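Projects > Dullthorpe > Minutes

Print this page | E-mail this page

Teaching group, 2019-10-22
Present: Kiani (chair), Godinho, Pinheiro. Apologies: MacRitchie, again.

1. Place setting. 328 hand-held demonstrations logged against a target of 1,000. Rui called this "nearly there" and was asked to do the division.

2. Knife. Benedita wants it gripped by the handle every time. Rui grips it wherever it lets him.

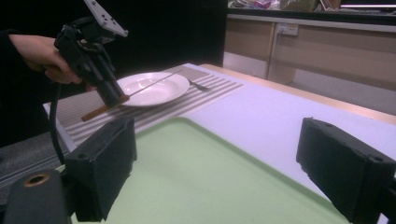
3. Remote control. Lag still bad. Hooman to raise it with Salgado, who will blame the cable.

Next meeting: when Finlay can come, so February.

Last updated by B. Godinho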